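4.2 Watching together: what families said about talking-animal films

We had gone into the home visits expecting to hear a good deal about the films themselves, and in the end we heard rather more about sofas, bedtimes and who was allowed to hold the remote control. This was a pleasant surprise for us, though it did mean that the interview guide described in Section 3 had to be loosened after the first few households in Numville. Parents wanted to tell us about the whole evening. It seemed unkind, and probably poor method as well, to keep steering them back to the plot.

The 34 families who took part were each lent the same small set of films, all of them comedies in which at least one animal speaks to a human being, and were asked to watch them in whatever order they liked. Most began with Babalola, the story of a goat who takes over a village radio station, and several never got much further, because the younger children asked to have it again (and again, in one household, before breakfast). We have treated these repeat viewings as separate sittings wherever the family's diary gave us enough to go on. That brings the total to 325 sittings, which is a good many more than we had planned to code, and we are grateful to Tiruwork Asfaw for her patience with the handwriting.

Laughter was the first thing we looked at. As other writers on family viewing have suggested, adults and children do not always laugh in the same places, and our diaries bear this out. Children tended to laugh when an animal fell over, got wet or was rude to somebody important. Adults laughed at the voices. One father wrote that he had stopped following the story of Ketum altogether and was simply waiting for the tortoise to sigh again. What we had not foreseen was how often people laughed because somebody else in the room was laughing, and a fair number of diary entries say as much quite plainly: "Gran started, so we all went."

The moment at which the human character first learns that the animal can speak deserves a few words of its own. We call this the discovery scene, following the coding sheet drawn up by Elisa Piras and Garba Wike, and it was mentioned in the diaries more than any other kind of scene. Children remembered it in great detail, often down to what the character was holding at the time, and would act it out for us when we visited, usually with a pet or a soft toy in the leading part. Several parents told us that it was the one scene they themselves looked forward to. It comes early in most of these films, and we wonder whether part of its charm lies in being let in on a secret while there is still a whole film left in which to enjoy it.

Not every discovery scene was equally well liked. In Babalola the goat speaks to the station manager within 4 minutes of the opening titles, and some of the older children felt this was too soon. "She should have made him wait," said a girl of nine, rather sternly. In Ketum the same moment is held back almost to the halfway mark, and here it was the little ones who lost heart and wandered off.
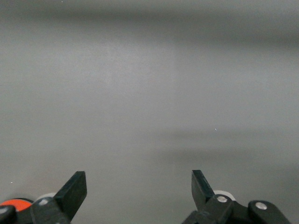
Figure 3. An open black gripper above a gray surface.

We should be careful about how much weight all this can bear. The families came forward by themselves, having seen a notice at the library, and they were on the whole people who already enjoyed a film night. They also kept their diaries in August, when bedtimes slip and cousins come to stay, and a winter study might well look different - quieter, perhaps, or with more falling asleep. Yetunde Bashir has pointed out to us that the diary keeper was nearly always the mother, so that what we have called the family's view is often one person's view of everybody else. We think she is right, and we come back to the matter in Section 5.

The diaries run to nearly 2,000 entries in all, some of them no more than a word or two, and were sorted using the Prekix scheme, with Pei-shan Cheung checking a portion of them afresh. Where she and the first reader disagreed, it was mostly over whether a remark was about the film or about the person saying it. "Dad is the tortoise" gave us particular trouble. After some discussion we counted it as both.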